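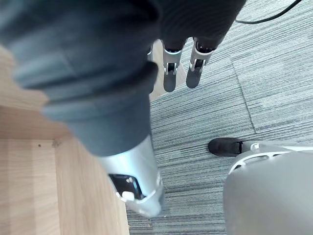 Wrist cam, hand down beside the wood panel, foot off to the right.

February, Kustorer planner. Self-collision check was passing poses with the wrist this near the furniture. Padding on the forearm mesh was 2 mm, so raised it and replayed 2,422 poses from the Jurnthorpe log. Over 2,000 now plan clean — the rest time out in IK. Head view next, for the person mask and the open cabinet doors.
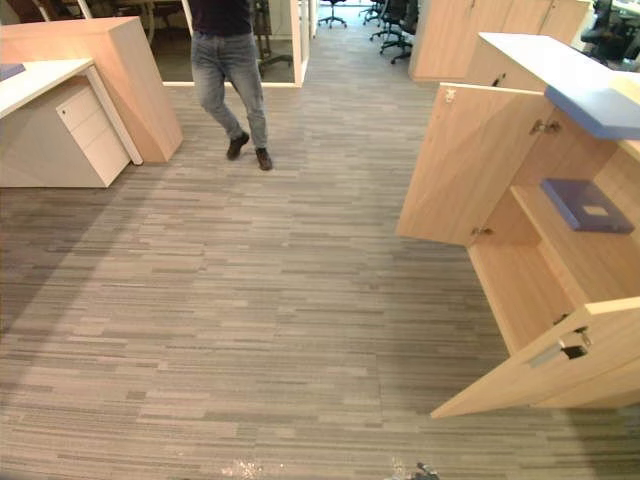 Min wants the doors kept out of the static map, and asks whether the mask still holds when only legs are in view. Will rerun with doors as live obstacles.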